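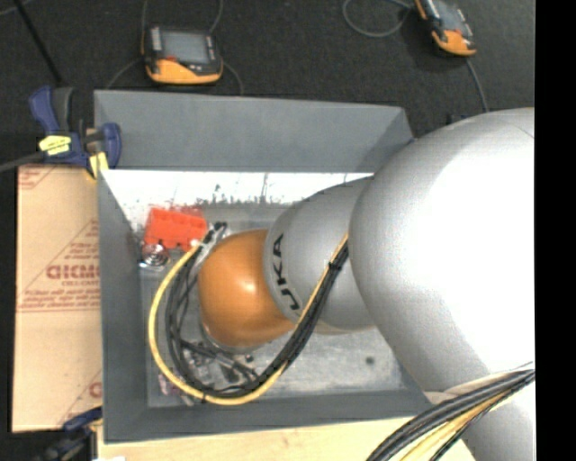
4. Showing the arm a bin pick by hand

By now you should have the Flalla recorder talking to the controller (section 3) and the arm should move when you jog it. If it doesn't, go back. I've tried skipping ahead and it cost me an afternoon.

I teach every bin task the same way. I hand-guide the arm for the big moves down into the bin, then switch to the remote sticks for the last little bit near the part. Joar Tangen does it the other way around and gets good results too, but he has more patience than I do.

Before you start

Clamp the bin to the table. I use bar clamps at the corners on the side away from the arm, so the handles stay out of its path. Give the bin a good shove once the clamps are tight. If it slides, your recordings will be junk and you won't find out until playback.

Only put in the parts you want to teach with, and spread them out. Getting a part out of a corner is a lot harder than getting one off the open floor, so save the corners for later (4.3).

CAUTION: Keep the stop button where your free hand can reach it. Don't lean over the bin while the arm is live, even in hand-guide mode.

4.1 Recording the approach

1. Put the teach pendant down somewhere you can see the screen. The floor is fine as long as you don't step on the cord.

2. Set the speed limit to 11 percent. You can go faster later, once your hands know the weight of the thing.

3. Turn on hand-guide mode and wait for the tone.

4. Take hold of the arm above the wrist and walk it over the bin. Push slowly and let it catch up with you.

5. Press Mark. In Lorkico this shows up as a new row called "approach".

6. Lower the gripper toward the part and stop a hand's width above it. Press Mark again.

Note: watch the cables. Mine run in a big loop around the wrist, and when the arm is low in the bin that loop gets right down near the floor and can lie over small parts. If it touches a part, back up, turn the wrist the other way and record the move again. Don't hold the loop out of the way with your hand – the arm won't have your hand there at playback!

4.2 Recording the grasp

1. Let go of the arm and step back.

2. Switch to Remote. The sticks stay dead for 3 seconds, so don't panic and start mashing buttons like I did.

3. Bring the gripper down over the part, close it, and lift straight up until you clear the bin walls.

4. Press Save Take.

Do this again with the part turned a different way each time. Tamsin Harawira and I ended up with 164 takes for our first bin, and we threw out plenty of them for bumping a wall.

4.3 Shiny parts and corners

Round metal pieces close to a wall are the worst. Come in from the open side and keep the wrist tilted away from the wall. If bright light is hitting the bin floor, move the lamp or pull a blind before you record, then leave the light alone until you've finished the set.

When your takes are saved, go on to section 5 for playback.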